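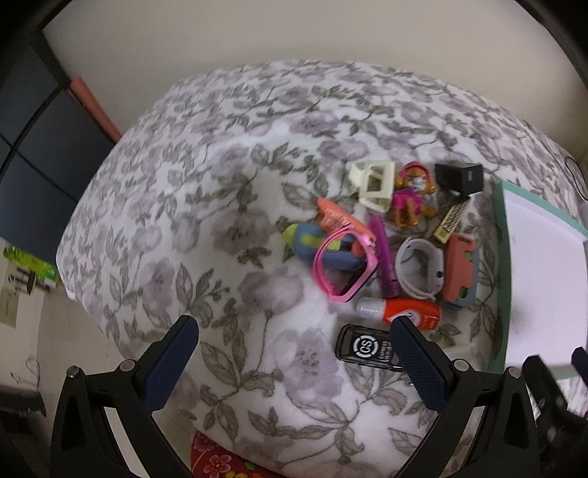
Figure 1. Small items spread on a bed, with the hand-held gripper in front.

Sorting by Hand, Sorting by Gripper: Changes in the Work at Tanura
Project report, Work and Technology course
Lenka Šťastný and Ashraful Talukder
Course supervisor: Vratislav Šindelář

1. Background

Tanura handles customer returns for several online stores from one building in Lusimstead. Large goods go through a separate dock. Our project looked only at the small-items line, where returned things that fit in a hand are taken out of mixed bags and put into boxes by type. An average shift on this line handles 2,084 items. Until last year all of it was done by hand.

The company is now preparing to move part of the line to two robot arms ordered through a supplier, Nikolovski. The arms have to be shown how to pick up small things of different shapes. For this, Tanura asks its own sorters to record picking tasks with a hand-held gripper that carries a camera. The recordings can be made in a training room or at home, and most of the sorters chose home.

We wanted to find out what this does to the job. Our questions were who does the recording, how it is paid, and what the sorters expect to be doing once the arms are running.

2. How we worked

We interviewed four people: three sorters and the shift lead, Mahtab Rashti. Each interview took less than an hour. We also read the instruction sheet given to the sorters and tried the gripper ourselves. We were not allowed to see the contract with Nikolovski, so nothing in this report is based on it.

3. The recording task

A sorter lays out a group of small items on a soft or flat surface. The sheet asks for items of mixed shape and stiffness, with some of them touching or overlapping. In Figure 1 a pair of pink eyeglass frames lies across a tube and a toy, and there is a black power adapter near a hair clip. Things like these are harder to grip than they look. The frames tend to catch on whatever is under them, and a round bottle rolls when one finger touches it first.

The sorter then picks up one item at a time and places it in a box. One layout from start to finish counts as one recording. The target for the whole group is 1,000 recordings, and when we finished our interviews they had uploaded 467. The files go into a program called Saso, which checks them and sends back the ones it rejects. A rejected recording has to be done again.

The surface should be changed between sets. A table is easier on the back than a bed, and two of the sorters told us they moved to one after the first week. Patterned covers are allowed, and so is a busy background. 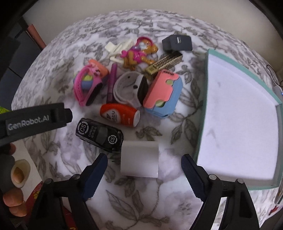 4. What has changed for the sorters

4.1 Pace

On the line, the belt sets the pace. With the gripper the sorter sets it, within limits. Juraj Vlček, who has worked on the line for six years, said he was slower with the gripper in October than a new hire would be with bare hands. He had to stop using his fingertips to feel for an edge and look for it instead. He got faster, but he still finds thin flat items tiring — he has to come in low and keep his wrist bent.

4.2 Pay

Recording hours are paid at the normal rate. Repeats after a rejection were unpaid at first. The sorters complained to Mahtab Rashti, and since 1 January 2020 repeats are paid if the fault was not the sorter's own. Who decides this is still unclear. Saso gives a code for each rejection, and the sorters we spoke to did not know what most of the codes meant.

4.3 Work at home

All three sorters liked skipping the bus ride. Two of them disliked having their bedroom or living room in the recordings. The sheet tells them to put away mail and family photos before they start, and says nothing about other people walking through. We think this should be added.

4.4 Skill

The sorters know things that are not written down anywhere, such as which bottles leak if held by the cap. Some of this now goes into the recordings. One sorter called it "teaching the thing that gets my chair." Another saw it as a step up from the belt and hopes to stay on as a trainer. Rashti said the plan includes trainer positions but could not tell us how many.

5. Limits

Four interviews is a small number, and all were arranged through the shift lead. People who refused to record at home are missing from our group. The arms were not installed during the project, so we can report only what people expect from them.

6. Suggestions to the company

Give the sorters a plain list of the rejection codes.
Pay for all repeats during the first month of recording.
Offer a table and a lamp to anyone who records at home.
Tell the group in writing how many trainer positions are planned, and when people can apply.

We sent these suggestions to Tanura with a copy of the report. Rashti replied that the code list is being written.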